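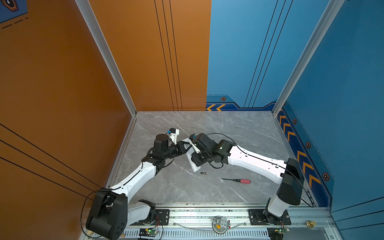
Skarkinon Pair — planning and control software for two-arm benches

Skarkinon Pair is for people who have two arms sharing one small work area and would like them to help each other without knocking elbows. It plans both arms together, as one machine with twice the joints, and it keeps checking the plan while the arms are moving. If you have ever tried to run two single-arm planners next to each other and spent the afternoon adding waiting points by hand, you will know why we wrote it.

Much of our own testing is the fiddly, close-in sort of work: battery changes, small casings, a part held at an angle by one gripper while the other comes in to meet it. These are the jobs where the fingertips have to come very close and everything further up the arm has to stay well out of the way, and they are the jobs we tune the defaults for.

What you get

Joint planner. Give it a goal for either arm, or for both, and it will look for a path that suits the pair. You can fix one arm as the holder and let the other do the moving, or leave the choice to the planner (it is surprisingly good at choosing, though do have a look at the preview first).

Close-contact zones. You draw a small region where the grippers are allowed to come near each other, and set a gentler speed inside it. Outside the zone the usual clearances apply. Zones can follow a held part, so a casing that gets tilted takes its zone along with it.

Cable envelopes. Loose cable is the thing most planners quietly forget. In Pair you can give each link a soft, roomy shape for its cable to sway about in, and the planner will keep the other arm out of it.

Tool and part library. New in version 3. It comes with 52 simple shapes to start from, among them batteries, screwdrivers and flat plates, and you can add your own from a mesh or by typing in a few measurements.

Replay. Every run is saved with joint positions, gripper commands and camera timing on one timeline. Drag back to the moment it went wrong, change the goal, and plan again from there.

What you need

A computer running Linux with a wired connection to both arm controllers, and at least one fixed camera if you want part tracking. Pair plans perfectly happily without a camera, but parts must then start from known places. Drivers for Orkberg and Salehi arms are included. The Wirusa driver is still being tested and we hope to send it out in March; do write if you would like to try it early.

Please note that Pair is not a safety system. Keep your stop button and your guarding just as they are.

Licence and price

One bench licence costs 3,835 euros and covers 2 arms, with a year of updates and help by email. Teaching labs should ask us about the classroom rate before ordering.

Questions are answered by Yevdokiia Palamarchuk, who wrote most of the planner and is always glad to hear about an awkward bench. Send her a sketch of yours, with the distance between the two bases marked on it, and she will tell you whether Pair is likely to suit.

Page last updated 19/01/2020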